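Choosing a Tabletop Finish for the Shared Workroom
Project report, Group 8
Nosipho Masilela, Tadhg Ó Súilleabháin, Tanko Wike
Last updated: April

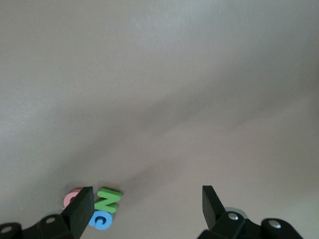 1. Background

The shared workroom is used by three courses, and its tables get written on, taped, glued and wiped down every day. Our course asked us to recommend one surface finish for the replacement tops. We limited the project to pale matte finishes. Gloss was ruled out early after students in the drawing course complained about glare from the ceiling lights.

2. What we looked at

We compared two finishes, which the suppliers call Grendico and Sturnen. Both are sold as pale warm grey. Each was tested on cleaning, on how light falls on it, and on what students thought of it after using it.

3. Method

For cleaning, we marked each surface with pencil, ballpoint and washable marker, left the marks overnight, and wiped with a damp cloth. We stopped after 100 wipes or when the mark could no longer be seen from a standing position.

For light, we looked at each top in the morning and again late in the day. A matte top still shows soft shadows, and a plain one shows them more because there is no grain or pattern to hide them. The same grey can look almost silvery in one area and slightly pink in another. We wrote down where the changes were strong enough to bother someone reading or drawing.

For opinions, we put a short form at the workroom door. We got 422 forms back and could use 379 of them. The rest had no finish marked.

4. Results

Pencil came off both finishes easily. Marker came off Sturnen with more effort and left a faint stain on Grendico. Ballpoint was a problem on both — we never got it fully off either one.

Neither finish gave the hard glare that people disliked on the gloss tables. Shadows had soft edges and most students said they did not notice them. A few in the drawing course said the uneven tone made it harder to judge light pencil shading.

Most of the usable forms preferred Sturnen. The usual comment was that small parts were easy to find on it. The most common complaint was that a plain top shows every crumb.

5. Problems

We tested the finishes in different weeks, so the daylight was not the same. Tanko repeated the late-day check for Grendico on a Tuesday, but it was overcast.

6. Recommendation

We recommend Sturnen for the general tables. The drawing course should try one top before ordering more. Ballpoint use needs a desk pad whichever finish is chosen.

Related reports
Storage Labels for the Bako Shelving — Rakiya Nwosu
Noise Levels in the Trelto Annex — Lawal Adeleke
Stool Heights and Long Sessions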